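Courses > Work and Technology > Handouts

Home | Syllabus | Handouts | Readings | Contact

Unit 6. Tabletop automation and the changing task list
Instructor: Lachlan Cartwright
Handout for 17th April

6.1 Scope

This unit covers light manipulation work: clearing, sorting and setting down small objects on tables and counters. The site studied is the Kolteritz staff dining hall, where Misteck installed two arm stations in August. Heavy palletizing was covered in Unit 4 and is not repeated.

6.2 Task list before installation

Each shift had one clearing position. The person in it collected cups, wiped surfaces, moved left-behind items to the shelf and loaded the racks. The position was unskilled on paper. In practice the holder also decided what was trash, what was lost property and what was still in use. None of these decisions appeared in the job description, so none were priced when the stations were ordered.

6.3 Task list after installation

The arm takes cups and plates. The clearing position was renamed "station attendant" and has these duties:

- start and stop the station
- release held items after a stop
- handle anything the arm rejects
- log each rejection with a cause code

Walking went down. Standing time at one spot went up. The log for the first period shows 839 stops, of which 477 were coded "object not in list." Attendants reported that the cause codes did not match what they saw, and 70 entries had to be recoded by hand.

6.4 Simulation and the object list

Ruddock, the planning software, runs each pick in a rendered workspace before the arm is allowed to try it. The list held 100 object models at handover. Soft items are the hard case: a rigid cup has one shape to plan around, while a cushion-like item changes shape under contact.

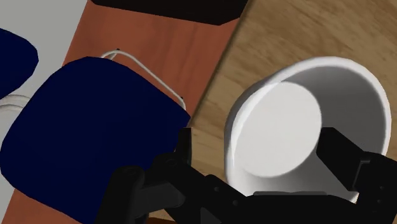 Fig. 6.1. Simulated workspace with the gripper fingers spread, a white cup between them and a soft navy object to the left.

Note the spacing in Fig. 6.1. The tip of the left finger reaches up against the soft object, and the right finger hides part of the cup rim from this viewpoint. A planner must treat both objects as relevant even when only one is the target.

6.5 Who maintains the list

Under the original contract, new models came from the vendor. Tane Te Moana's interviews at the site record attendants keeping their own paper list of problem items, which was later adopted as the request form. The work was reclassified one pay grade up for the two attendants who fill it in. The others remain on the old grade.

6.6 For next session

Read the Jisent case, sections 2 and 3. Bring a task list for a job you have held, and mark each task as moved, changed or unaffected if a similar station were installed.

Contact the department office | Copyright Work and Technology Program | Back to top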